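Foneo 3-Box Sort Set, one semester in

Posted Jun 17, 2024 by Thodoris Economou

Short version: good boxes, bad instructions, buy them if you find them on sale. Long version follows, typed between clearing out the club room and driving home, so forgive the typos.

Our club does pick and sort. Arm on one side, pile of junk toys, boxes with holes in the top. Student writes code, or drives by hand and records it, and the arm has to get a toy out of the pile and into the right box. Same task as the Vrettos Cup league our kids enter in September, where the rules ask for "three open targets of distinguishable color" and leave the rest up to you. We used shoe boxes for a year. They slid, they caved in, the holes tore bigger every week. So when the Foneo set turned up at Stedex I put in for one out of the club budget.

You get three square boxes. Wood, colored tops, round hole in each. Yellow, blue, and a third one that Foneo's sheet calls coral and my students call pink, red or salmon depending on who's typing the label. More on that further down, it cost us a Saturday.
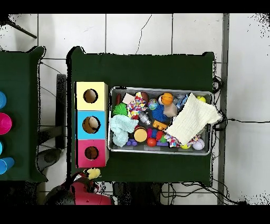
Setup is nothing. Take them out, put them down. No screws, no glue, nothing to charge. There's a folded sheet in the carton with a layout on it that assumes a table much deeper than ours, and the measurements are in two different units depending which side of the paper you're reading. We threw it out. Ended up lining the boxes edge to edge in a row next to the toys and that's been the layout ever since. Tape marks under the cloth would be smart. We keep saying that.

Weight: some 900 grams each on our kitchen scale. That's the best thing about them. A shoe box moves when you brush it, and then every position the student saved is wrong and they spend the rest of the session thinking their code broke. These stay put when the gripper bumps them. Hit one hard and sure, it'll go. One of the seniors managed to shove all of them in one go with a bad wrist angle, big cheer, had to re-teach every drop point.

The hole. Big enough for the stuff we use, small toys, the squeezy sports balls, a duck. It's a good size for learning. Large enough that a beginner gets a few in during the first hour, tight enough that a lazy drop lands on the rim and rolls. Kids learn fast that you have to come in from above, stop, then open. The ones who opened while the arm was still moving got a lot of practice picking things up off the floor.

Things that roll are worse than things that flop. Anything long needs turning first, and that turned out to be the hardest skill of the whole semester. Getting a first-year to think about which way the toy is pointing BEFORE closing the fingers... we gave it two full sessions and should of given it four.
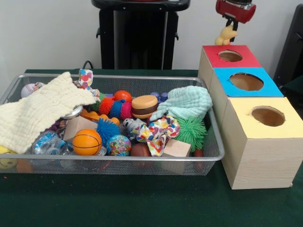 Yellow duck at the far box. Fill the toy basket as messy as you like.

Colors next. Yellow is fine. Blue is fine. Coral is a pain. Under the ceiling lights our color threshold called it red, and from the camera looking straight down it drifted toward pink, and two teams had trained on different lighting without telling each other. So a Saturday went into relabeling. If your students are only driving by hand you won't care at all. If you do any color detection, sample it from every camera you own, on the day, in the room. Or paint it. I'd be happier with a flat green or plain black but our tables are covered in green cloth so green would've been its own disaster.

The tops are fairly matte, I'll give them that. Less glare than I expected. Insides are left plain brown, and that helps more than you'd think: from overhead the hole reads as one dark-ish round patch and simple circle finding works on it pretty reliably. One of the freshmen got it going with a bought webcam and maybe a page of code. Best moment of the term for me.

Emptying. There's no door, no drawer, nothing. You pick the box up and tip it. At that weight it gets old by the end of an evening, and every time you lift a box you've lost the position again. This is my main complaint. A side flap would fix it. I wrote to Foneo and got a polite reply saying they had noted it. What we do now is leave everything in till the end of the run and tip once. Works as long as you don't need the same toy twice.

Noise. Yes it's loud. Wood box, hard ball. A scrap of felt in the bottom takes care of it. Do that on day one if you share a wall.

Wear. We logged 567 drop attempts across the term (students have to write every one down, hit or miss, they hate it). Corners are still square. The blue top has a couple of scuffs near the hole where fingers have scraped it, yellow one less so. No splinters. Nothing has come loose. For school gear that's excellent, I have had calipers die faster.

What I'd really tell another club is that the boxes are the easy half. The pile is where the learning is and Foneo gives you nothing there, you bring your own. We tried neat rows of blocks at first. Boring, solved by week two, and useless for the league, where the pile is a mess on purpose. So now it's balls, spiky things, rope toys, foam blocks and cloth. Cloth above all.

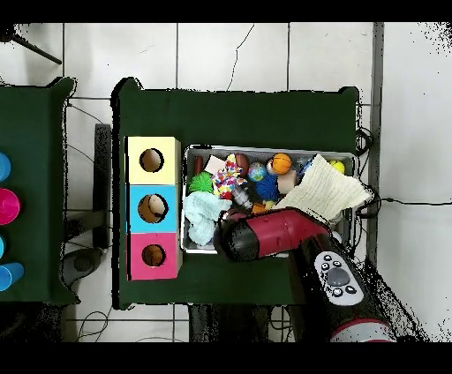

Grasping practice needs soft stuff in it or the students get cocky. A ball is a ball, you close on it and lift. A towel hides what's under it, snags on the fingers, comes up with a toy wrapped in the end. We keep a light blue one bunched in the lower corner of the toy tray and the gripper coming in at a slant over it, with smaller toys half buried right next door, is about as mean a start position as I know how to give. Then there's the cream one on the other side, which drapes over the rim so that a pull in the wrong direction can take half the tray with it. Ask for the tennis ball under its edge and watch people think. Students who can do the loose balls all day will stall on that for an entire session. Good. Better they stall in the club room than in September.

Does the Foneo set help with cloth? No, kind of the opposite. A towel doesn't drop through a round hole, it parks itself on top and covers the one thing your camera was looking for. Our house rule is cloth gets moved aside inside the tray and never goes to a box. If the league changes the rules on fabrics I'd want a different target altogether, something wide and open like a dish tub. Ask before you buy if your event sorts laundry type items.

Cameras: you want one overhead and one from the side. The overhead one is great for "which toy" and useless for "how high am I". With the boxes in a row the side view lines them up one behind the other, and the closest one can block your view of the far hole if the camera sits too low. Raise it. Took us way too long to figure out, we kept blaming the arm.

Also bought at the same time, the Plulier practice cups, cheap plastic, meant as a second target. Too light. They tip if you look at them. Fine for a "place it gently" exercise, nothing more. Skip unless you have money left over.

Who's it for

Clubs with a small arm and a shared table. We have 8 students on one setup, two at the controls and the rest logging or arguing, and the boxes survive being passed around. Homeschool or a single kid at home, I'd say make your own from scrap first and see if the interest lasts. College lab, you'll probably laser cut something better in an afternoon.

Good
- heavy, stays where you put it
- hole size is right for beginners
- finish holds up
- easy to spot the hole from above

Not so good
- no way to empty it without lifting
- that coral
- layout sheet is a joke
- price, unless Stedex has it marked down

Would I buy again. Yes, a second set, and I'd paint one box before anybody trained a thing on it. Four out of five. It'd be four and a half with a flap.

Quick answers to stuff I got asked at the open evening. Yes they stack but the stack is wobbly, store them on a low shelf. No you can't buy a single replacement top, I checked. Yes the wood smells for the first few days, crack a window. And no, we don't sell our old shoe boxes, they went in the recycling, but the hole template is a soup bowl and a pencil and you're welcome to that.

Will add a note after the league in September if anything breaks.

Recent reviews
Plulier practice cups, a quick look
Felt, foam or rubber: what to stick on gripper fingers
Log sheets students will fill in
Getting ready for the Vrettos Cup on a small budget
Webcam mounts that don't sag

Contact | Copyright 2024 Thodoris Economou | Back to top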